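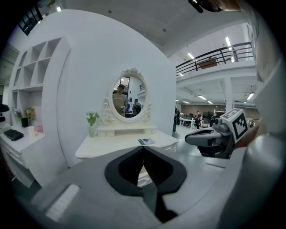 White vanity table with oval mirror

Print this message | E-mail this message

Subject: Re: Zein's shoulder
List: Drelville baseball talk

Sirkka Pitkänen wrote:

> Does anyone know what is going on with Zein? I had the radio on last
> night and they said he came out after the fourth with "tightness" and
> then went straight to the scores from Bonbridge. He'd only thrown 72
> pitches! Is he going on the injured list or not? I have tickets for
> the next home series and I'd like to see him at least once this July.
>
> Sirkka

Hi Sirkka and all,

I was there, third base side, so I can tell you what I saw (which isn't much more than the radio gave you, sorry). He looked fine through three. Then in the fourth his fastball was down to 83 on the scoreboard and he shook his arm out a couple of times behind the mound. The trainer came out, they talked for a minute, and he stayed in and got the last out on a pop-up to short. Next inning the bullpen door opened and that was that.

The postgame show said it's the back of the shoulder and not the elbow, and that he'll play catch before they decide anything. If he does go on the list I suppose we get Ovomden's old lefty again, the one who walked 5 the last time he started for us. I'd much sooner see them bring up a kid and let him take his lumps!

My own opinion, and I know some of you will jump on me for it - they should sit him for two turns even if he says he's fine. I remember the summer of 2000, when we had the best rotation in the league and pitched every one of them until their arms fell off. We finished third. I still get annoyed about it when I'm mowing the lawn.

As for your tickets, if he skips one turn he could still line up for the last game of the series, so hang on to that one. And if you want to swap seats for the opener let me know, I've got a pair in the shade and my brother-in-law has backed out again.

Dennis Tapley

Recent messages in this list
Re: Zein's shoulder
Who is catching on the road trip?
Bonbridge series - parking
Scorecards for trade
Re: Re: The bunt in the ninth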